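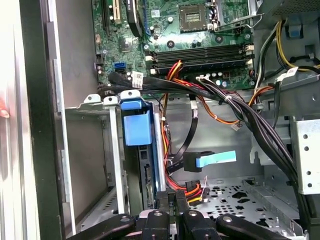 Open desktop case with the motherboard and its empty CPU socket.

Cliris Users and Maintainers, minutes of the May meeting

Chair: Hjalti Þrastardóttir
Minutes: Ye-seo Nam
Also on the call: the people from the Skestavau and Larnumau sites, two guests from Ahn (left after item 3)
Start: 16:00, ten minutes late, because the call link in the invitation was the old one.

1. Previous minutes

Accepted with one correction. In the item on log rotation it was written that the default is now weekly. The default is daily, and weekly is only what Larnumau uses. Ye-seo has corrected the text on the wiki.

2. Move of the backup catalog to the new database

Hjalti reported on the trial at Skestavau. The catalog was exported from the old server at night and imported on the new one before the morning jobs. The import stopped one time, at a table with very long path names. The column was made wider by hand and the import was started again from this table. After that there were no more errors.

Larnumau asked if the old catalog can stay readable during the move. Hjalti answered that yes, but only for restore. If somebody starts a backup job in this time, the job will write to the old catalog and the new one will not know it. It was discussed whether Cliris should block such jobs or only print a warning. Most people on the call preferred to block. Skestavau prefers the warning, as they have one job that must run every hour and they would accept to import it later by hand.

Decision: block by default, with a setting in the configuration file to allow it. The setting must be described in the upgrade notes, together with the steps for the later import.

Action: Hjalti writes the patch. Ye-seo writes the part for the upgrade notes.

3. Guests from Ahn

Ahn wants to use Cliris for their file servers and has sent questions before the meeting. They have 490 clients, most of them small. Their main question was about the scheduler, which in their test started all clients in the same minute, and the network was full.

Larnumau had the same problem last year and solved it with start groups. They have 13 groups, and each group waits until the one before has finished its scan phase (not the full backup, this was not clear for everybody at first). They will share their group file after they remove the host names from it.

Ahn also asked if there is paid support. There is not. The chair explained that questions on the mailing list are normally answered in a few days, but there is no promise.

The guests thanked the group and left the call.

Action: Larnumau sends the group file to the list.

4. Documentation

Ye-seo showed the new structure of the manual. The chapter on installation is finished. The chapter on restore is still the old one and it has screenshots from the version before the menu was changed. Some users wrote that they could not find the button for a partial restore. It is now under "Sessions", and the manual says "Tools".

There was a longer discussion about the translation of the manual. Two languages are far behind. It was proposed to take them from the site until somebody updates them. Hjalti was against this, he thinks an old translation still helps a new user more than no translation. In the end we agreed to keep them, and to put a note on the top of each page with the version it was written for.

Decision: keep the old translations with a note.

Action: Ye-seo adds the note. New screenshots for the restore chapter come from Skestavau.

5. Open file limit

On larger servers the daemon stops with the message "too many open files". The limit in the service file is 700, and it was never changed after the first packages. Larnumau has run with 3000 since winter and has seen no problem. The question was if the daemon closes the files correctly, or if we only hide a leak with a higher number. Nobody could answer this during the meeting.

Decision: raise the limit to 3000 in the next package, and keep the bug report open until the file handling is checked.

Action: Hjalti looks at the file handling in the scan phase first.

6. Other points

The test server of the project needs a new certificate. Ye-seo has the access and will do it this week.

Skestavau asked to have the meetings one hour later, as 16:00 collides with their shift change. No objection — the next meeting starts at 17:00.

The request for a dark theme in the web console came again. There is no one to work on it at the moment. It stays on the list.

End of the meeting: 17:25.

Please send corrections to the mailing list before the next meeting.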